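Chapter 2
Sorting Small Goods on a Shared Surface

A work surface holds two kinds of things: items in use and items waiting. This chapter treats the second kind. In the Drolley method, waiting items go to the rear edge and the middle is kept for the task. A light sheet or board marks the task area on a dark table. 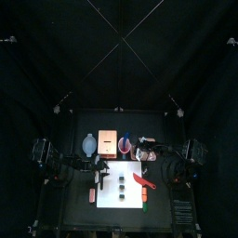

Nantana Kongkaew objects that a rear row only works when the containers stay put; in her trials a jug moved 15 times in a session and no one returned it to its place. Her point is taken up in Section 2.4.

Containers are ranked by access. Open trays suit small loose parts. Cups suit anything long enough to stand. A box with a slot is slow to empty and belongs with items seldom needed – coins, tokens, spare keys. Cables are coiled before they are set down.

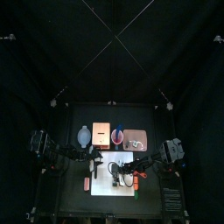 Fig. 2.2 Rear row with jug, wooden box, cup and tray; coiled cable on the board.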